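Praktikum Greifsysteme
Handreichung zu Versuch 2: Vergleich von Handsteuerungen beim Greifen von Gemüse

Zum Inhalt

In Versuch 1 haben Sie die Kalibrierung der Arme kennengelernt. Die Werte von dort werden weiter gebraucht, bitte bringen Sie das Protokoll mit. In Versuch 2 bleibt die mechanische Hand immer dieselbe, und es wird nur der Regler gewechselt. Verglichen werden zwei Regler, die im Labor unter den Namen Harik und Vida laufen. Harik ist eine reine Positionsregelung der Finger mit einer Grenze für den Motorstrom. Vida regelt die Kraft und verändert die Fingerstellung so lange, bis der Sollwert erreicht ist. Beide werden über die Oberfläche Kultard gestartet, die Sie schon aus der Einführung im Mai kennen.

Warum Gemüse?

In der Literatur findet man viele Vergleiche mit Würfeln, Zylindern und Kugeln aus Kunststoff. Solche Körper sind gut reproduzierbar, aber sie verzeihen fast jede Kraft. Bei einem Gegenstand mit Blättern ist schon die Frage schwierig, wo seine Oberfläche anfängt. Die äußeren Blätter geben nach, der Strunk gibt nicht nach, und der Regler sieht zuerst nur die Blätter. Bei Harik führt dies oft dazu, dass die Sollposition der Finger erreicht ist und trotzdem noch kein fester Griff besteht. Bei Vida besteht die umgekehrte Gefahr, nämlich dass der Finger immer weiter schließt und das Blatt reißt.

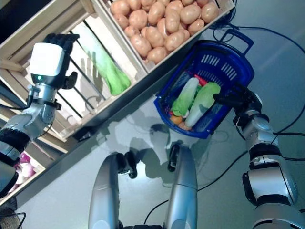

Für die Auswertung unterscheiden wir drei Arten von Kontakt: den Kontakt mit dem Objekt selbst, den Kontakt mit einem Nachbarobjekt und den Kontakt mit dem Behälter. Die dritte Art wird von Studierenden am häufigsten vergessen. Wenn die rechte Hand seitlich am blauen Korb anliegt und darin zwei Köpfe Chinakohl nebeneinander liegen, dann entsteht ein Kraftsignal, das mit dem Kohl noch nichts zu tun haben muss. In der Kraftkurve allein kann man diese Fälle schlecht trennen. Man braucht dazu die Gelenkwinkel und das Kamerabild vom gleichen Zeitpunkt. Eine Kiste, die fast bis zum Rand mit Kartoffeln gefüllt ist, macht dagegen beim Behälter weniger Probleme, dafür berührt ein Finger dort fast immer auch eine Nachbarknolle. Tragen Sie deshalb in die Tabelle immer die Art des ersten Kontaktes ein, auch wenn der Griff danach gelungen ist.

Vorbereitung

Die Hand wird vor dem Einschalten geöffnet und von allen Gegenständen entfernt. Kontrollieren Sie die Kabel am Handgelenk und auf dem Boden. Ein Kabel darf bei der ganzen Bewegung des Armes nicht gespannt werden. Danach starten Sie Kultard und laden die Konfiguration Vatetti. Sie enthält die Grenzwerte für beide Regler und darf nicht überschrieben werden. Eigene Einstellungen speichern Sie bitte unter dem Namen Ihrer Gruppe.

Die Abtastrate der Aufzeichnung ist auf 400 Hz gestellt. Mit kleineren Werten sieht man den ersten Kontakt nur noch als einen einzelnen Punkt, und seine Steigung lässt sich nicht mehr bestimmen.

Durchführung

Jede Gruppe führt mit jedem Regler 13 Griffe pro Gemüsesorte aus. Die Reihenfolge der Regler wird vorher ausgelost. Zwischen zwei Griffen wird das Objekt neu hingelegt, und zwar so, dass seine Längsrichtung nicht immer gleich ist. Der Griff gilt als gelungen, wenn das Objekt angehoben, zwei Sekunden gehalten und wieder abgelegt wurde. Fällt es vorher, so wird der Versuch gezählt und nicht wiederholt. Bei einem Stopp durch den Strombegrenzer notieren Sie bitte zusätzlich die Stellung des Daumens.

Beschädigungen werden nach dem Griff mit dem Auge beurteilt. Wir verwenden die Stufen 0 (nichts zu sehen), 1 (Druckstelle oder geknicktes Blatt) und 2 (Riss oder abgebrochenes Stück). Beurteilt wird immer von derselben Person in der Gruppe. Ein Kopf mit Stufe 2 wird ausgetauscht.

Zur Auswertung

Geben Sie die Erfolgsquote für jeden Regler und für jede Sorte getrennt an. Ein Mittelwert über alle Sorten sagt hier wenig. Im vorigen Durchgang erreichte Vida bei den Kartoffeln 86 Prozent, und wer nur diese Zahl liest, hält den Vergleich für entschieden. Beim Kohl lagen die beiden Regler jedoch so nahe beieinander, dass man aus den wenigen Griffen keinen Unterschied ableiten konnte.

Zeichnen Sie für je einen gelungenen und einen misslungenen Griff die Kraft über der Zeit. Markieren Sie den ersten Kontakt und schreiben Sie seine Art dazu. Diskutieren Sie anschließend, ob eine höhere Schließgeschwindigkeit bei Harik den Unterschied zu Vida verkleinern würde, und mit welchem Nachteil man rechnen muss.

Abgabe

Das Protokoll umfasst die Tabelle, die Kurven und die Diskussion. Die Rohdaten bleiben auf dem Laborrechner im Ordner der Gruppe. Für Versuch 3 lesen Sie bitte den Abschnitt über die Kamerakalibrierung im Skript.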